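Tidying a Table Is Still a Long Job for Two Robot Arms

Zovthorpe workshop opens its doors to neighbors curious about when the chores will finally be somebody else's problem 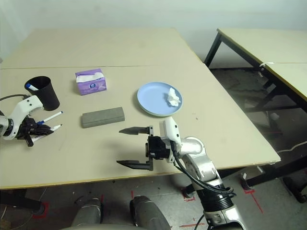 A crumpled tissue on the plate, an eraser in the middle and markers by the pen cup, with both of the robot's arms over the table at the Driltura workshop.

ZOVTHORPE – If you have ever stood in the kitchen after supper and wished, with all your heart, that something else in the house would see to the table, the people at Driltura would like you to know that they have wished it too, and that they are working on it. They would also like you to be patient.

The small company, which rents the ground floor of the old Asow bakery building, let visitors in on Tuesday evening to see how its two-armed robot is coming along with what the staff call "the desk job." The work is about as plain as work gets. Markers go in the cup, the used tissue gets picked up off its plate, the eraser is put where it belongs, and the tissue box is left alone. A child of six could manage it between bites of a sandwich, and several children of about that age were on hand to point this out.

"They were very fair judges," said Zamfira Dumitrescu, who runs the household chores project and spent much of the evening crouched down answering questions from people who came up to her elbow. "One of them asked me why it doesn't just hurry up. I told her I ask it the same thing most mornings."

The robot, known around the building as Radu, has a different hand on each arm. The left one has several fingers, more or less after the fashion of our own, and the right one is a simple gripper with two fingers that open and close. Dumitrescu said the team likes having both, as the plain gripper tends to be steadier with solid things such as an eraser, while the fingered hand has more ways to get around a marker that has rolled somewhere awkward. It also has more ways to get it wrong, she added, and laughed.

Since May the team has logged 2,746 attempts at the full desk job, start to finish. Of the most recent 500, Radu got through 103 without a person having to step in and help. That will not sound like much to anybody who has raised a family, and Dumitrescu was quick to say so herself before a reporter could. Most of the failures are small ones. A marker gets pushed along the table instead of picked up, or it goes in at a slant and tips the cup over. And then there are the tissues, which are soft and light and never the same shape twice, and which she described, with real feeling, as the worst thing on the table.

"People expect the heavy things to be hard," she said. "Give me a heavy thing any day. A tissue has no corners and no top, and if you touch it wrong it's a new tissue and you have to start over."

Even a good run takes patience. Almost 25 minutes is the usual time for a table with everything out of place, and the staff have learned to bring their coffee. A few of the grown-ups drifted off to the refreshments before the end of the first run, though a good knot of people stayed put and gave a cheer when a marker dropped into the cup.

Asked whether machines like this one are ready for a home or a shop counter, Dumitrescu said no, plainly and cheerfully. A shop might come first, she thought, because shelves and counters tend to look the same from one day to the next, and a kitchen table after a birthday party does not look like anything else on earth. She would not be pinned down to a year – her mother has been asking for one, she said, and hasn't gotten it either.

For now the team plans to stay with the desk job until the tissues come right, and then move on to cups and spoons. Folding laundry, the chore visitors asked for more than any other, is on a list taped up in the office, quite a long way down.

Driltura hopes to hold another open evening once the spoons are underway. Admission will be free again, and children are welcome as long as they come with an adult.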